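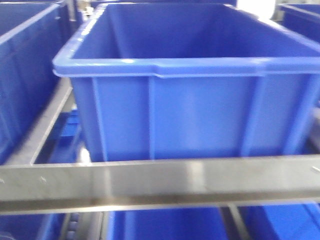
Tollell's lost property office will start charging for its services in December, a move the town says will encourage residents to lose things more carefully.

Under the new rules, anything handed in will be kept for 60 days, down from 215. Owners who turn up after the first week will pay 50 cents a day, up to the value of the item, as judged by the clerk on duty. Umbrellas are exempt, the town having concluded that no one has ever come back for one.

The office took in 392 items last year. Most were gloves, nearly all of them single. Also on the books were a tuba mouthpiece, a wedding cake topper and a set of false teeth that three people came in to look at and none would claim.

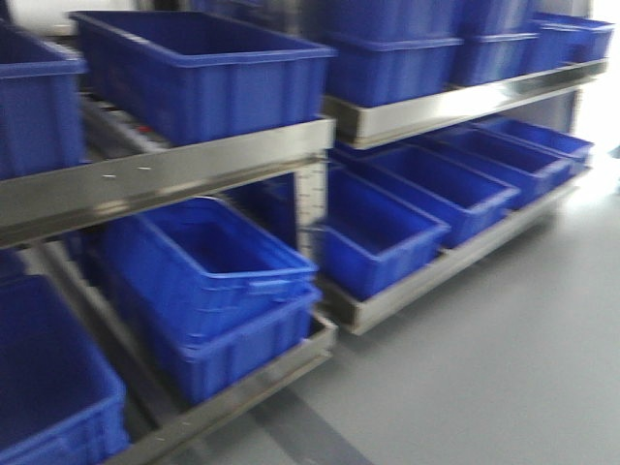

Neighboring Rurnska tried a similar fee and dropped it within a month, after residents stopped handing things in and began hanging them on the fence outside the library. The fence is still in use, and by most accounts it works better than the office did.

Tollell says it has learned from that experience — its own library fence comes down in the spring. Unclaimed items will go to the Flirkitz thrift store, where their owners may buy them back.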